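Two arms on one table: fingers, cables and a very small earbud

December 13, 2020

I promised in October that I would write the next part when the grippers were ready. They are still not completely ready, but I have learned that if I wait for this, there will be no next part. So I write now, with the table still full of things, and what is missing I will add in the comments.

For those who did not read the earlier posts: I am building a pair of robot arms that stand over the same table, and I call the pair Lornar. The frame is aluminium extrusion, the hands are mostly printed, and I drive everything myself with two handles, one for each arm. When I close the left handle, the left gripper closes. There is no clever software in it so far. My sister Sânziana writes the control program and I do the mechanics, and we argue about the place where one stops and the other begins.

The fingers

I have changed the fingers more often than any other part. The first ones were solid, and I was proud of them because they looked like something from a factory. They held a wooden cube very well. They held everything else badly. A solid finger touches a round thing on one small spot, and then the thing turns around this spot like a door, and after that you are looking under the table for it.

The present finger is a long wedge with windows through it, so that from the side it looks like a small ladder. The front wall can bend a little between the steps, and the tip comes forward when you press in the middle. This idea is not mine, it is well known and there are many drawings of it. My work was only to find proportions which my printer can make and my motors can close. The finger is now 80 mm long. I tried a longer one, 111 mm, because I wanted to reach into a cup, and it was very elegant and bent sideways like a wet noodle. I keep it on the shelf above the desk.

Behind each finger there is a black plate, and this plate is what is screwed to the mechanism. I recommend to make it a separate part. In the older version the finger and the plate were one piece, and each time I wanted to try a new window shape I had to print the whole thing and also clean four screw holes. Now I print only the yellow part. Yellow has no technical meaning, by the way. I had ordered black for everything from Grurkum, and in the parcel there was one black roll and one yellow roll, and when I held them together I liked it so much that I did not write to complain.

For the daily tests I use simple shapes first. A block with rounded ends is a good teacher, because it does not forgive a finger that closes later than its partner. If one side arrives first, the block is pushed over before the other side touches it.
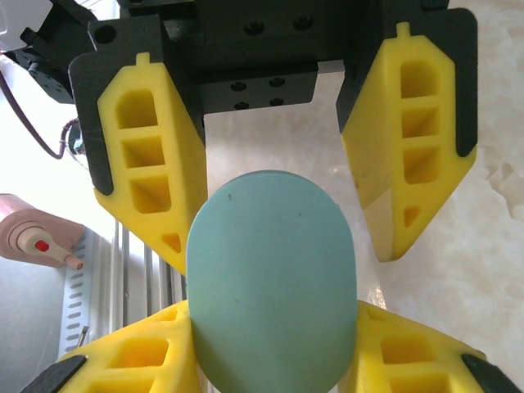

The teal block between the fingers, from the wrist camera.

I learned one thing with the block that I want to write down properly. I always thought that slipping means too little force, so I asked Sânziana to raise the current limit, and she did it, and it became worse. With more force the thin walls near the tip fold inwards and the contact becomes smaller. With less force the wall lies flat on the surface and the grip is better. We have now put the limit to 80 per cent of what it was and I do not intend to touch it again. She has written this sentence on a piece of paper and she will show it to me when necessary.

The pads

On the tips I added black pads. The printed surface alone is too smooth for small glossy objects, and the layer lines make it smooth in one direction and rough in the other, so that the same object slips or does not slip depending on how you pick it up. I found this very confusing before I understood it.

The pads are glued. I know that glued pads come off, and mine come off too. What helped most was sanding the tip before gluing, and waiting until the next morning although the packet says it is not needed. I also round the corners of the pad with scissors. A square corner catches on everything, then it lifts, and from there the whole pad follows during the next days.

If somebody has a good way to clip the pads mechanically, without a screw head on the gripping side, please write to me. I have drawn three versions of a clip and all of them are thicker than the finger should be.

Cables

I must say something about the cables, because I lost more evenings with them than with the fingers, and in other people's build logs they are usually not mentioned at all.

Each wrist turns, and each wrist has a motor and a camera, and all of this needs wires that go somewhere. In the beginning I tied the cables tightly along the arm. It looked very tidy. Then I turned the wrist to its end position and pulled a connector out of the board, and the gripper opened by itself. The second time it was the same connector. The third time I had made a label with "Do not turn more than this" and I turned more than this.

Now the cable makes a free loop at the wrist and is fixed only after the loop. It looks less tidy and I have stopped caring. My rules at the moment are these:

Leave the loop large enough for the worst position of the wrist, and find the worst position with the power off, by hand.

Fix the cable to the frame and never to another cable.

Do not let the loop hang on the side where the other arm works. I wrote this one after the left fingers took hold of the right cable and I drove both arms away from each other.

Use a cable in a colour which you can see against the frame. Mine is dark purple, and I took it only because it was the softest one in the shop.

The camera on the wrist

Sânziana wanted the cameras on the wrists from the start and I was against it. I said it is extra weight at the worst possible place, and I was right about this, because I had to change the bracket two times. But she was right about the rest. When I drive the arms and look directly at the table, my own head is always behind one of the grippers and I cannot see the tips. On the screen I see the tips from very near, and this is the only part that matters in the last moment before closing.

You need some days to become used to it. When the wrist turns, the whole table turns on the screen, and the first evening I felt as if I was on the ferry to Ene, which I do not like either. After some practice it goes away. I still look at the real table for the long movements and at the screen only for the last centimetres, and I think many people would arrive at the same habit without being told.

One practical remark. The tabletop is a white marble pattern and it was chosen by me, because it was the cheapest one in the size I needed. For the cameras it is a poor choice. The lamp makes a bright patch on it, and a white object in this patch nearly disappears. I have moved the lamp, and then the patch moved also. I will perhaps buy a matt cloth, but I have become attached to the look of the table and so I am postponing this.

Two hands and something small

Until this point each arm worked alone, and I could have built only one. The reason for two is that most things in a house need one hand to hold and another hand to do. You do not see how true this is until you try to open a box with one gripper and the box goes for a walk across the table.

I wanted a task that would annoy me enough to show the faults, and the worst one I could find on my own desk was a case for earbuds. It is smooth, it is rounded like a pebble, there is no flat side to take it from, and the earbuds themselves have no two surfaces that are parallel. One gripper has to hold the case with the lid open, and the other brings the earbud. The holding gripper must be firm and also must not close the lid by accident, so one finger goes on the top and the other on the side, and I turn the wrist until the hinge is free.

The earbud is harder than the case. If I take it by the rounded end, it rolls. If I take it by the stem, it stays, but then the fingers are exactly where the case wants to be. In the best attempts I pinch it with only the very ends of the fingers and go in at a slope. I practised this task 100 times in two weeks, with a paper list on the wall, and I am not going to publish the list. The second half of it looks better than the first half, and this is enough for me.
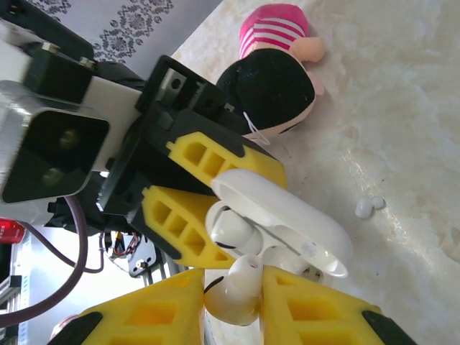

What I would do differently

I would make the pads thinner. When both grippers are near each other there is very little space, and each pad takes some of it. With large objects I never noticed this.

I would put the two arms further apart. I measured the distance with the arms stretched out, and it seemed generous, but two people working on one small thing do not have stretched arms, they have their elbows out. The robot also has elbows in a way, and there are positions where the frame is simply in the road. To change it I must take apart the lower part of the frame, which means new holes, and I have decided that this is work for the spring.

I would print spare fingers before I need them. A finger takes an evening, and it always breaks at the beginning of an evening.

And I would use the same screws everywhere. At present the fingers need one key, the bracket another and the frame a third one, and the one I need is on the other side of the room.

Files and questions

Some readers asked for the drawings. The finger and the back plate are in the Nedska folder, under the same name as before, and I have removed the old solid finger so that no one prints it by mistake. The bracket for the camera is not there yet, because the version on the robot has a hole that I moved with a drill and the drawing does not know about it. I will correct this first.

To the reader who asked if the gripper can hold an egg: I have not tried it, and Sânziana says I may try when I have put something over the board and the open wires.

Next time I will write about the handles, which are older than the rest and have begun to creak.

Tamara Onu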